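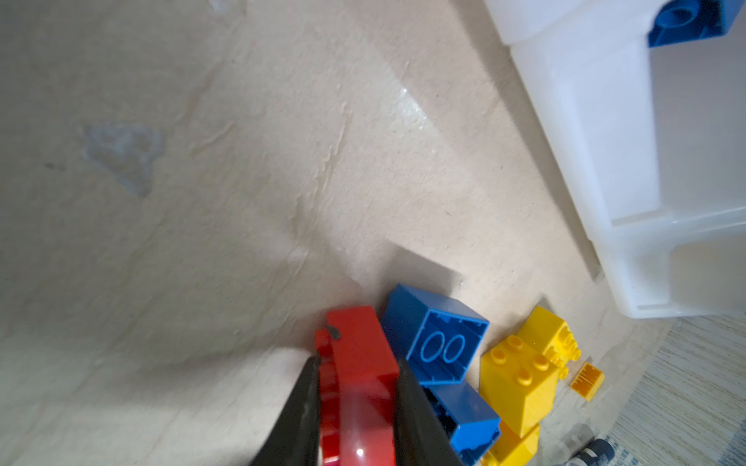 The Jelerance gripper with a red brick between its fingers.

I've had the Jelerance desktop arm kit for a while now, and people keep asking me whether it's worth the money, so here we go. I paid $673 for the arm, the gripper and the wrist camera as a bundle, plus another $333 for the leader arm (the one you move by hand so the other one copies you). You can skip the leader arm and drive everything from the keyboard, but please don't. I tried it for one evening and wanted to throw the laptop out the window.

My test is always the same: toy bricks, on the floor, sorted by color into a bin. It sounds like nothing, and it's a surprisingly mean test! Bricks land on their sides, lean on each other and shine like crazy when the light hits them.

The fingers are the best part of the whole kit. They're long and narrow toward the tips, so you can get one down beside a brick without shoving its neighbors halfway across the mat. I had the old Berkard gripper before this and it was like picking up grapes with oven mitts. My friend Piroska Vida still uses hers and swears by it, but she mostly moves boxes.
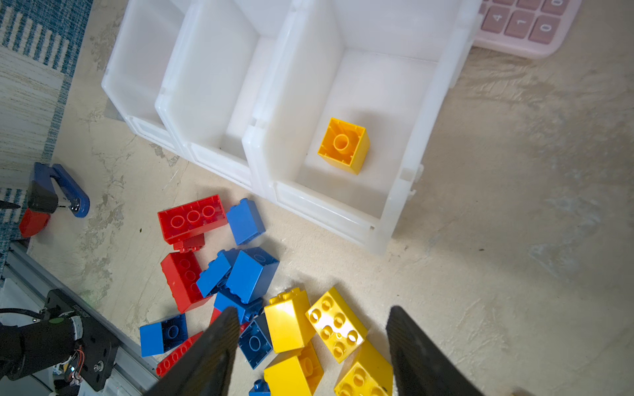

Mixed piles are where you start to feel the limits. A brick by itself is easy, and a brick with a couple of others leaning on it takes patience — I usually come in from above, nudge, back off and come in again. The wrist view helps a lot, though it took me a week to stop steering the wrong way every time the wrist turned.

Now the grumbling. The manual is thin and skips the calibration step completely (I found it in a forum post by Kristóf Kiss, bless him). The cables are a touch short, so you'll be planning your desk or floor around them. And the recording software, Plulent, crashed on me twice in the middle of a long session. It does save as it goes, so I only lost the run I was on, but still. The update from 8/5/24 seems calmer. I'm at over 2469 recorded grabs now and it hasn't fallen over since I installed it.

Support was friendly and slow. I bought mine through Dudás, who swapped a noisy shoulder motor without any fuss, so I'd go through them again.

Would I buy it a second time? Yes, with the leader arm, and with a set of spare fingertips in the same order so you don't pay shipping twice like I did. Four stars from me, and I'll bump it to five if they ever rewrite that manual.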